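How I Replaced the Carpet in My Old Hatchback (and How You Can Too)

I put this off for three years and then got it done over one long weekend in May, so if you've been staring at a threadbare driver's side and making excuses, I get it.
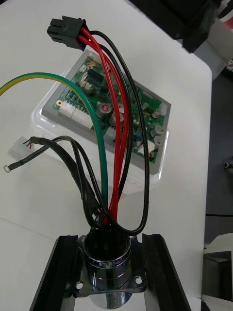

What you're getting into

My car is a small three-door hatchback from the eighties, and the factory carpet had gone from charcoal to a sort of sad brown. There was a hole under the clutch pedal big enough to lose a coin in. I ordered a molded front and rear kit from Ornside, in charcoal again, and the matching underlay from Sistevier. The carpet came in two pieces, folded into a box that was much smaller than I expected, and it had creases in it you could have filed paperwork in. More on those in a minute.

You don't need anything exotic in the way of tools. I used a socket set, a trim removal fork, a sharp utility knife with plenty of spare blades, a heat gun, chalk, a bradawl and a can of high-temperature spray adhesive. Get the high-temperature kind! I used cheap craft glue on a door card once and it let go the first hot afternoon.

Relaxing the new carpet

Do this first, a full day before you touch the car if you can. Unfold both pieces and lay them out flat somewhere warm, backing side down. I used the driveway in full sun. After a few hours most of the creases had dropped out, and I chased the stubborn ones with the heat gun on low from the back, keeping it moving the whole time. If you smell it, you're too close.

Stripping the interior

Disconnect the battery before anything else, and if your car has airbags or belt tensioners, follow the workshop manual on those and don't improvise.

Front seats come out with four bolts each on mine. The rear bolts were rusty, so I soaked them with penetrating oil the night before and they came out with only a moderate amount of swearing. Then it's the rear bench, the sill trims, the center console and the lower seat belt anchors. Bag the bolts and label the bags. I know everybody says that, and I know half of you won't do it, but the belt anchor bolts on my car are a different length from the seat bolts and they look almost the same in the hand.

Peel the old carpet up slowly and try to keep it in one piece, even if it's disgusting. You're going to want it as a pattern.

Checking the floor

Have a really good look while it's bare. I found surface rust in the passenger footwell, which I wire-brushed, treated and painted with two coats of Tollura floor paint (it says overnight between coats, and I did wait). If you find actual holes, stop and get them welded. New carpet over a rotten floor is just going to get wet and come back out.

Fitting the underlay

Cut the underlay in sections, one for each footwell and one for the tunnel. Keep it a good half inch back from every bolt hole, or it'll wrap itself around the threads when you put the seats back in. Ask me how I know. Glue it in spots, not all over, so you can lift it again someday.

Laying and cutting the carpet

1. Start with the rear piece, and center it on the tunnel. Don't cut anything yet.

2. Push it down into the corners with your hands and let it sit for 11 minutes or so while you drink something. It settles more than you'd think.

3. Lay the front piece over it, so the overlap falls under the front seats. Mine overlapped by 5 inches, and I left all of it.

4. Find the bolt holes by feel and poke up from below with the bradawl where you can reach, or down from above where you can't. Mark each one with chalk.

5. Cut a small X at each mark. Small! You can always open it up.

6. Trim the edges at the sills last, and leave them long enough to tuck well under the trim.

The gear lever was the bit I worried about most, and it was fine. I laid the old carpet on top of the new one, drew around the opening, then cut an inch inside the line and worked outward.

Putting it all back

Belts first, then seats, and use a torque wrench on both with the figures from your own manual. I started every bolt by hand before tightening any of them. The console went in last and needed a bit of a shove now that there's thicker underlay beneath it.

What it cost me

The carpet, underlay, paint and glue came to 592 dollars, and 62 of that was shipping. I also bought a heel pad from Deng for the driver's side, which I haven't stitched in yet. I'm still deciding whether to sew it or glue it, and I'll probably try it on the old carpet first.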